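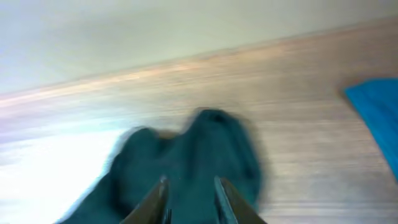

**8th April, Astlow cell**

Spent the morning on the left gripper, which has been closing a hair late since I swapped the finger pads. Mohsin thought it was the cable (it's always the cable with him!), so I reseated it, no change. Then I found two screws on the finger mount backed out, snugged them up, re-zeroed, and it closes on time again.

Also dropped the close force from 255 to 40 for fabric. Way gentler, and I like it!

Still to do:

- wrist camera exposure, glare off the wood is bad
- order spare pads from Kakakhel
- full recalibration in June, ask Mohsin for the jig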